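Can a Machine Do the Chores Yet? Notes for the Speaker

Print this page | E-mail this to a colleague

Prepared by Hajnalka Szénási for the Dutcombe Facilities Forum, afternoon session. The speaker is asked to keep to the order below. The talk should run 46 minutes with questions.

Opening

Thank the hosts and the Ekinci office for the use of the hall. State at the start that the talk concerns work and will not cover the stock market, the film industry or the end of the world. The audience is made up of people who manage buildings, workshops and care residences. Most have been asked by a board or an owner whether a machine could take over part of the daily load. They deserve a plain reply.

Give the reply early. Machines do some chores well, provided that the chore has been narrowed for them. They vacuum flat floors. They wash dishes that a person has loaded. They move sealed cartons between two known points. Very few will walk into an ordinary room and do what a new hire would do in the first hour.

PAUSE. Let that settle before the next section.

What we mean by a chore

Define the term with care. For the purposes of this talk, a chore is a task that an adult can be shown once and then left to do. Folding towels is a chore. So is changing a trash bag, wiping down a bench, or fixing a cable holder under a desk. The tasks are modest, and they are seldom written down in full.

Refer here to the Clinitz survey of our own member sites. Staff logged 1,425 separate tasks during January. When Parveen Weerasinghe sorted the log, the largest group was what she called "small fixing": tightening, clipping, hanging, propping, peeling a label and putting on another. Floor care was well behind. Ask the audience which of the two groups they have seen a machine offered for.

The underside of things

This section is the center of the talk and should not be hurried.

A great deal of small fixing takes place where a person cannot see properly. The worker reaches under a shelf or a tabletop, finds the surface by touch, and holds the part level with one hand while the other hand does something else. Ask the audience to put one hand beneath the seat in front of them and find the nearest edge. Allow a few seconds. 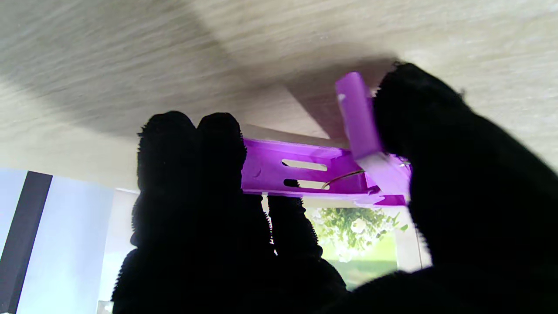 Three difficulties should be set out, in whatever order suits the room.

The first is pressure. A part held up against a flat surface must be pushed hard enough to stay put, and gently enough that it does not skid or tip. People adjust this without thinking. A machine has to measure it or be built soft enough to forgive the error.

The second is that the hand gets in its own way. Fingers wide enough to hold a bracket steady will cover part of it, and the part they cover may be the hole the screw must go through. Workers solve this by shifting their grip one finger at a time. For a mechanical hand, a change of grip without dropping the piece is still a hard job, and sales material tends to leave it out.

The third is loose matter: wires, cords, cloth, tape. A rigid part keeps its shape from one attempt to the next. A wire does not. Mention that Szabolcs Hegedűs, who trains our bench staff, spends more hours on cable routing than on any power tool.

If time is short, drop the third point and return to it under questions.

Light and surroundings

Speak briefly on light. Factory cells are lit evenly on purpose. Homes and small shops have windows, and the daylight in them changes from one hour to the next. Shadow under a table can hide an edge that was plain to see in the morning. Any vendor who shows a machine in a studio should be asked to show it beside a window as well.

The Grestuvlow trial

Members will ask about Grestuvlow, so the facts should be given in the same form each time.

Our residence at Grestuvlow ran a trial of a mobile unit with a single arm for 3 weeks. It was given linen carts to move and tabletops to clear. Cart moving was accepted by the staff and continues. Table clearing was stopped by agreement. The unit handled cups on a bare table without trouble. It was much slower once there were napkins, reading glasses and newspapers among the cups, and staff began to tidy the tables ahead of it. Fanni Pálfi, who supervised the floor, recorded this as "work moved, work not saved." Read her phrase aloud exactly.

Do not name the supplier. Do not guess at costs.

Advice to members

Members should ask for a trial on their own premises with their own clutter. They should time the whole task, including the setting up and the putting right. They should ask who picks up the part when it falls. A demonstration with only successful attempts tells a buyer very little, and members are entitled to ask how many attempts were made.

Staff should be told of any trial before the equipment arrives. At Grestuvlow they were told the same morning, and this was a mistake on our side.

Where the speaker may be hopeful

It would be unfair to close on refusals. Hands with several fingers have improved, and so has the practice of letting a machine learn from many tries at one task. Work that was confined to cubes on a tray is being attempted with brackets, plugs and lids. The Forum's view is that small fixing will come within reach piece by piece, with the dull and repeated jobs first. The Forum gives no year for this, and the speaker should decline to give one.

Take questions. The hall must be cleared by 5 p.m.

Print this page | E-mail this to a colleague

3 comments

Celeste Palma
I attended this talk and am glad to have the notes. The exercise with the seat was useful. I could not find the edge at all for some time, and I have put up shelves for years.

benchside
Agree on cable work. We looked at an arm for our shop and the seller wanted every wire pre-cut and laid in a tray. By then my apprentice has it installed.

R. in Maintenance
Could the Clinitz task log be posted? Our site would like to compare its own figures before the budget meeting.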